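Section 4: Wrist camera and the practice world

By now you should have an arm bolted to a bench, a controller that answers when spoken to, and a finger or two with a bandage on it. If any of those is missing, go back to Section 3. The bandage can be skipped.

The Vorkeo arm learns its way around in simulation before it gets near your real furniture. Zahira Kwok built the practice world over one wet August, modeling the kind of stuff people leave in a shared workshop. It isn't pretty. The arm has never complained.

What you need before starting

The controller, powered and on the same network as your laptop
The Nurkby scene pack, unzipped (NOT still inside the zip, where the loader will find it and then do nothing)
2 GB of free disk, plus whatever you've been meaning to delete
The calibration card from Section 2

4.1 Loading the scene

1. Close anything else that uses the graphics card. Yes, including that.

2. Open the launcher and pick Practice World from the second menu. The first menu has an entry with the same name. It belongs to an older version and Oldřich Ondrejka has promised to remove it.

3. Set the physics rate to 430 steps per second. Higher values run fine on Oldřich's machine. Lower values let the gripper sink into solid objects like a spoon into pudding.

4. Press Load and wait. The first load takes up to 60 seconds while the textures unpack. The progress bar goes to the end, thinks about it, and starts over. Let it.

5. When the status light in the corner of the window goes green, type "home" in the command box and press Enter. The simulated arm should fold up over its base.

Note: If the arm folds up under its base, you have the mounting flag set for ceiling. Change "mount" to "bench" in the settings file and reload.

4.2 Checking the wrist view

The wrist camera is the one you'll stare at most, so get it right now. The view is close, a bit soft, and tilted according to how the wrist is turned. People coming from the overhead camera tend to assume it's broken.

6. Switch the viewer to Wrist.

7. Jog the arm toward any large flat surface using the arrow keys. Hold Shift for small moves. Without Shift, the arm travels with what Alper Çınar calls confidence.

8. Stop when the surface takes up most of the window and at least one of its edges is still showing.

9. Look along that edge. You want a clean line where one material stops and the next begins. A little blur in the surfaces themselves is normal, and so are faint streaks on the plain gray ones – that is the texture file and no amount of wiping your monitor will help.

A good stopping point looks like the one below, with the dark gray panel filling most of the window and the pale wooden strip running down its right side. The slanted line between the two is the sort of edge the tracker likes. The orange-brown wood along the bottom gives it a second one. 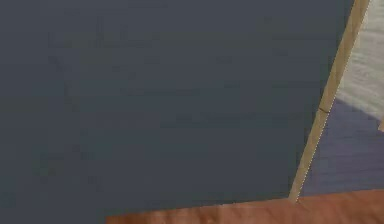
10. Press T to start the edge tracker. A yellow line will appear in your viewer and wander over to the strongest edge it can find. Give it a moment to settle.

11. If the line sits on the edge, press Enter to accept. If it picks a streak in the middle of a panel, raise the contrast setting one notch and press T again. Three notches is the most anyone has needed. At four it starts tracking things that only it can see.

12. Save the view under a name you'll recognize next week. The shared folder already has a "test", a "test2" and a "testfinal", and all of them are Alper's.

Caution: The jog keys drive whichever arm is selected in the title bar. If the title bar says LIVE, you are moving real metal. Check it every time you come back to the keyboard, especially after lunch.

4.3 Setting the stand-off

Stand-off is the gap the arm keeps between its fingertips and whatever it's looking at. The default came with the Fudholm gripper we used to run and is too tight for the printed fingers in this kit.

13. Open the Limits tab and set the stand-off to 60 mm.

14. Run the approach routine in simulation and watch it in the side view. The arm should slow, stop short of the surface and back away.

15. Run it again from a different starting pose. Passing once means very little.

16. Leave the long run going while you do something else. It makes 3000 approaches from random poses and writes a log. Any line starting with HIT is a contact. Fix those before Section 5, or Section 5 will fix them for you, using your bench.

Note: The long run heats up a laptop considerably. Put it on a hard surface. Gönül Sönmez runs hers on a baking rack and reports good results.

4.4 When things go wrong

Wrist view is one flat color. You've jogged too close and there are no edges left to see. Back off with the down arrow until something else comes into view.

Wrist view is upside down. The camera roll is off by half a turn. Set "roll" to 180 in the settings file. If it's still upside down, you've edited the settings file for the other arm.

Tracker line jitters. The physics rate and the viewer rate are fighting. Lock the viewer to 2 physics steps per update and reload.

Surfaces flicker where they meet. Two objects in the scene share the same plane. Nudge one of them a hair in the scene editor, save, and don't tell Zahira.

Nothing responds at all. Check the network cable. Then check the other end of the network cable.

Once the log is free of HIT lines, copy it to the arm's folder along with your saved view. Section 5 asks for both by name, and it's fussy about capital letters.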